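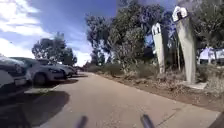
Forward view from the Urnitz rover on the test path, with the parking area to the left and the planted verge to the right.

Delero workshop rover moves to outdoor path following

CEDUDLOW, April 18, 2026. Members of the Delero shared workshop have begun outdoor path-following runs with Urnitz, a four-wheeled ground robot built on the workshop's benches over the winter. The runs use the paved path beside the Escobar parking area, where the rover is being asked to hold a line along the pavement using a forward camera and wheel odometry, without satellite positioning.

The build is led by Mulugeta Demissie, who designed the chassis and motor wiring. Gilberto Rengifo wrote the navigation software. Both work on the project in the evenings and keep the rover on a shelf at Delero between sessions.

Urnitz is a skid-steer machine. Each side has two driven wheels linked by a chain, so the rover needs only one motor per side. The frame is cut from aluminum extrusion bought as offcuts, with a flat deck for the computer and a lower tray for the battery. Demissie moved the battery forward after the first indoor runs, when the rear wheels were carrying most of the weight and the front pair skipped during turns.

"It turned fine on the shop floor and badly on anything rougher," Demissie said. "Moving the tray cost us one evening and a new set of brackets."

The control software runs as two separate programs. One reads the camera and estimates where the pavement ends on either side. The other takes that estimate, compares it with the distance reported by the wheels, and sends speed commands to the motor controllers. If the camera program stops reporting for more than a fraction of a second, the motor program brings the rover to a halt. A wired stop button on the deck cuts motor power independently of both.

Rengifo trained the edge detector on 2,998 images that he labeled by hand, all taken on foot with the same model of camera held at deck height. The set covers several paths in Cedudlow in sun and under cloud. The Escobar path was left out so that it could serve as a test.

According to Rengifo, the left side of that path is the easier of the two. A light curb separates the paving from the parked cars and gives the detector a fairly clean line to work with. The right side has bare dirt, dry grass and leaf litter next to the pavement, and the color difference between the two surfaces is small in places. Shadow is a further problem. A dark patch lying across the paving can look to the detector like a change of surface, and in early runs the rover steered away from one as if it were the edge of the path.

The current version handles this by checking each proposed edge against the previous few. An edge that jumps inward by a large amount is ignored unless it stays there. The method adds a short delay, which limits speed. Urnitz is presently capped at a slow walking pace, and one person walks next to it with a hand near the stop button.

The two leaning pillars in the verge have been useful during setup. They are tall, do not move and stand clear of the pavement, so Rengifo uses them to check that the camera is level and pointed straight before a run. They play no part in the navigation itself.

The lower edge of the camera's view also takes in a little of the rover's own front end. The software masks this area so that the dark shapes are not read as obstacles. Demissie has considered raising the camera but wants to keep it low enough to match the labeled images. A taller mast would also sway more, and the present one already transmits some vibration from the chains at full speed.

Parts for the build were mostly bought used. The motors came from a pair of scrapped mobility scooters, and the computer is a small desktop board that had been sitting in a drawer at Delero. The largest single purchase was the battery. It gives roughly 27 minutes of driving on flat pavement, less if the rover is turning often, as skid steering draws a heavy current when the wheels scrub sideways.

Work still open on the project list includes a guard over the left chain, a better seal on the deck box and a way to log motor current alongside the camera data. Rengifo is also rewriting the part of the software that decides when to stop for a person on the path. At present it relies on a pair of short-range ultrasonic sensors, and he wants a second check from the camera before anyone runs the rover at a higher speed.

The wiring diagram and a parts list are kept in a binder at the workshop, and members may copy them. Rengifo plans to release the labeled images in September, once license plates and faces have been blurred. The next runs will repeat the same stretch of path in the opposite direction, with the curb on the rover's right.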